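Flirnico: a license-change tracker for managed open-source services

README and data card, fourth revision

What this is

Flirnico is a table of hosted services built on open-source databases, queues and search engines, with one row per service and a record of what license the underlying project carried when the service was offered. It also has a small command-line tool that checks a list of your own dependencies against the table.

I started it after one too many announcements in which a cloud provider and a software company shook hands and said the word "open" nine times. I wanted to know what was still open a year later. The table answers part of that question. Please don't ask it to answer the rest.

What's in the table

The current release has 630 rows. Each row has the service name, the upstream project, the license identifier, the first upstream version under that license, the date the change was published, a link to the license text, and a free-text notes field. Notes are in whatever mood I was in.

Of those rows, 65 cover a project that changed license at least once in the period. If you were expecting a larger number from reading the tech press, so was I.

A row is added only when the license text can be found in a tagged release. Blog posts don't count. Neither do slides, FAQ pages or a vendor's promise that "nothing changes for most users," a sentence I have now read so often that I treat it as a warning.

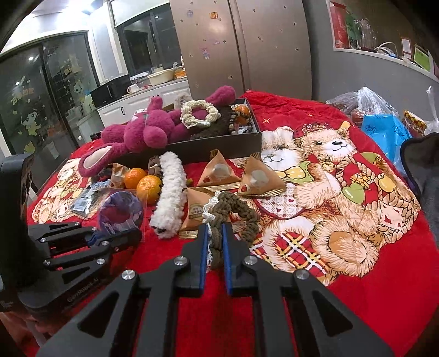
The status column deserves more suspicion than it usually gets. It has four values: open, source-available, closed and mixed. "Mixed" covers projects where the core is under one license and the parts you need to run it in production are under another. People filter those rows out because they are awkward. If you do that, your chart will look cleaner and mean less.

Where the rows come from

Most rows were collected by a script named Geria, which reads tagged releases and compares the license file with the one in the tag before it. Any difference goes to a review queue, including differences in white space, so the queue is long and mostly dull. A person then reads the change and fills in the status.

The remaining rows were entered by hand. These are older projects whose license moved between files, or whose early history was lost when the repository was moved. Hand-entered rows have "manual" in the source column. I trust them less than the others and so should you.

An earlier version of the table was merged with a list called Baloch, which had wider coverage and no links. I removed those rows in the third revision. Several people complained that the table got smaller. It did.

Using the tool

Put your dependencies in a plain text file, one per line, name and version separated by a space. Then run:

flirnico check deps.txt

The output is one line per dependency with the status and the row number. Anything not in the table prints "unknown." Unknown does not mean fine. I considered making the tool exit with an error on unknowns, and there is a flag for it now:

flirnico check deps.txt --strict

Strict mode will fail on nearly every real project. That is an accurate report of how much of this field the table covers.

To print the history of a single project:

flirnico history projectname

The tool makes no network calls. It reads the copy of the table that came with the install, so an old install gives old answers. The release month is printed at the top of every report. Look at it before you forward the report to anyone.

Known problems

Coverage leans toward databases. They were the projects I knew and they get the most attention when a license moves. Monitoring tools are thin and machine-learning services are close to absent.

The date column records when a change was published, which can be months before it applied to anyone. I have seen the column used to argue that a license change caused customers to leave. Nothing in the table supports that, in either direction.

Dual-licensed projects get one row per license, so counting rows is a bad way to count projects. Use the upstream column.

We tested the status labels by having a second reader label 100 rows without seeing the first label. They disagreed on 26. Most of the disagreements were between source-available and mixed, and after an argument we rewrote the definitions. The test has not been repeated with the new wording. Until it has, treat the boundary between those two values as soft, and be doubtful of any percentage built on top of it (including mine, if you find one in an old talk).
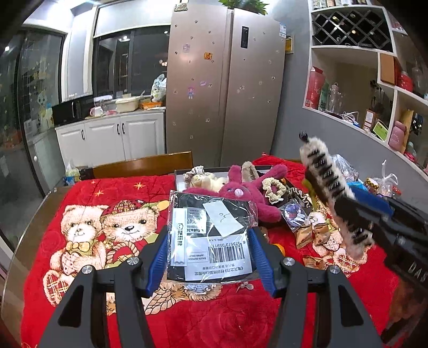 Can I use this table to decide whether my company is allowed to offer a hosted version of a project?

Use it to find the license text, then have a lawyer read that text. The status column is a sorting aid written by engineers. Two licenses that both say "source-available" here can differ on exactly the clause that matters to you, and the tool has no idea what your product does.

Contributing

Send a patch against the table file with the link to the tagged release in the commit message. Patches without the link are closed unread. Vendors are welcome to correct rows on their own products under the same rule, and a few have. One asked for the word "closed" to be softened to "commercially protected." The row still says closed.

Please don't reformat the file. The column order is ugly and three scripts depend on it.

Downstream use

The Lirkutard dashboard draws its charts from this table but is maintained separately. It groups mixed with open, which I disagree with, and its totals won't match what you get from the tool. Report problems with the charts there and problems with rows here.

License

The table is released under CC0. The tool is under the Apache License 2.0. Both license files are in the root of the repository, and if either one changes, Geria will put it in the queue with everything else.

Releases

The table is rebuilt in May and again in November, when there has been time for review. The November build was skipped once. Rows flagged during the gap went into the following release with their original dates.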